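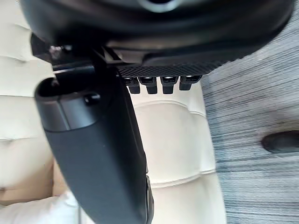
The question I get most from people who know I work on this stuff: can a machine do the chores yet? I'm going to answer it in a thread, with the numbers I have, and I'll try to stick to what I've watched happen.

Background first. I spend my days testing arms on household jobs and my evenings fixing the notes. Before that I ran the finishing area in a furniture shop for 8 years, so I have opinions about cloth.

Short answer: some chores, in some rooms, with somebody close by. Long answer follows.

Our log since May has 942 attempts at living room jobs. An attempt is one try at one task. Pick up the throw. Put the remote on the table. Straighten the cushion. Each one is marked done, done with help, or not done.

339 were marked done with no help. That's a little over a third. I've seen people read that number as terrible and I've seen people read it as amazing. I think it's a working number. It tells you what to work on.

The average hides a lot. Hard things with a fixed shape go well. Mugs, remotes, books lying flat, toy blocks. If you only counted those you could put out a very nice video.

Soft things pull it down. A blanket on a padded sofa is close to the worst case I know of. The blanket has no fixed shape, and the sofa gives when you press on it. You can't rely on the surface to push back the way a table does.

Think about how you pick up a sheet from a couch. You pinch and drag a little, feel whether you have one layer or two, and let go if it's wrong. You do that in half a second without looking. The arm does each of those as its own decision, if it does them at all.

Color matters more than people expect. White cloth on cream upholstery is hard. In bright light the folds wash out and the edge of the cloth goes with them. A person leans over and looks from the side. An arm can do that too, but somebody has to have taught it that leaning over is worth the time.

Seams are another one. A tufted cushion is full of creases, and a crease looks a lot like the edge of a folded cloth. We have plenty of attempts where the fingers closed very neatly on nothing but sofa.

Stripes cause a milder version of the same trouble. The pattern makes lines, and some of those lines get read as edges. Plain, dark and flat is the easy case. Most people's living rooms are none of those.

Araceli Villalobos asked me why we don't just test on a plain gray couch, then. Because people don't buy furniture to suit the arm. If a machine needs you to redecorate, that cost belongs on the price tag.

Now the help part. Of the attempts that weren't clean, a good share were marked done with help. Help usually means a person moved the cloth a few inches, or told the arm to try again from the other side. Small stuff. But it means the person was standing there.

That's my main complaint about how this gets reported. If I have to stand in the room while the machine folds a blanket, I haven't been relieved of folding a blanket. I've been given a slower blanket and a supervisory position.

How slow? The median for picking up one throw and laying it over the back of a sofa was 68 seconds. I do it in four. My kid does it in two and it looks like it.

Slow isn't a dealbreaker, by the way. My dishwasher takes far longer than I would and I don't care, since I shut the door and leave. Speed only matters when you have to watch. Fix the watching and most people will forgive the speed.

Someone will bring up the shop floor, so let's do that. It's a different answer there – better in some ways, worse in others.

Better: you control the room. The part comes in the same way up, the light stays put, and there's tape on the floor. When I worked at Brasstead we had a machine that put feet on chair frames all day and it rarely missed. Nobody called it smart. It was bolted down and fed well.

Worse: the standard is higher. At home, if a cushion ends up crooked, it's crooked. On a line, a crooked cover is a reject and it stops the person after you. One in three wouldn't get you through a morning.

We did try an arm on covers for a while at Brasstead, before I left. The job was pulling a sewn cover over a foam block. Wiebke Seidel ran the station by hand and she let me time her for an afternoon. She could do it while explaining why the machine couldn't.

Her explanation was good, so I'll pass it on. She said the cover tells you where it's tight. You feel one corner fighting you, so you go ease the other corner. The arm was pulling on the corner that was fighting, harder and harder, until the stitching gave up.

The newer ones are better about that. Force sensing has improved and the training has improved more. I'd still bet on Wiebke.

People ask about fingers. Are two enough? For most of the list, yes. A simple gripper can get a cloth, a cup, a book, a drawer pull. What it can't do easily is hold one thing while adjusting another, and a surprising number of chores are exactly that. Zippers. Pillowcases. Trash bags, which I hate on behalf of all machines.

A second arm helps. It also costs twice as much and gives you two things that can knock over a lamp.

And people ask about size. A sofa is mostly fine because there's open air above it. The gap between two cushions is not fine. Ours has a long finger on one side and it reaches in all right, but the body of the gripper is wide, and it gets to the upholstery before the finger gets to the crumbs. We lose a lot of attempts to the plain fact of not fitting.

Things I would let an arm do in my house today, unattended: clear hard toys off a rug into a bin. Move cups from a low table to a tray, if the cups are empty. That's the list.

Things I'd let it do while I was in the next room with the door open: straighten cushions, pick up a blanket and put it in a basket. Note that I said basket. Folding is a separate job and deserves its own thread.

Things I wouldn't let it do: anything with a candle, anything with a cat asleep on it. Cats and throws are hard to tell apart from certain angles. I have not tested this and won't.

A few replies came in while I was typing, so I'll take those here.

Luzius Brunner wants to know if more data just fixes it. Some of it, yes. The blanket numbers went up every time we added more blankets. They went up less each time, though, and new sofas still drop us back. A model that has seen one cream couch from every side can still be confused by the next one.

Brigitta Reisinger asks what "done" means for a cushion. Fair question, we argued over it. We settled on upright, touching the backrest, zipper side down. The zipper rule cost us a lot of passes and I'd keep it. If a guest would fix it, it isn't done.

Someone else asks if I'd buy one. At current prices, no. I'd rent one for the week after the holidays.

Another: are the demo videos fake? Mostly no, in my experience. They're picked. Ask how many tries the clip took, and whether anyone moved the blanket between them. If a company answers both without getting annoyed, keep talking to them.

Also ask what the room looked like. I'd take a mediocre result on a lumpy, badly lit couch over a perfect one on a lab bench. The lumpy couch is where you live.

What would change my mind about timing: the same arm, in homes it hasn't seen, clearing soft stuff off furniture with no person in the room, at nine out of ten. I don't need it to be fast. I don't need folding. I haven't seen anyone show that yet and I do look.

Until then I'd call it a good helper for hard objects and a trainee for soft ones. Trainees get better. I was bad at covers for my whole first year – ask Wiebke.

Next thread will be laundry, where the numbers are lower and the socks are smaller. If you have a chore you want on the test list, reply with it and say what counts as finished in your house.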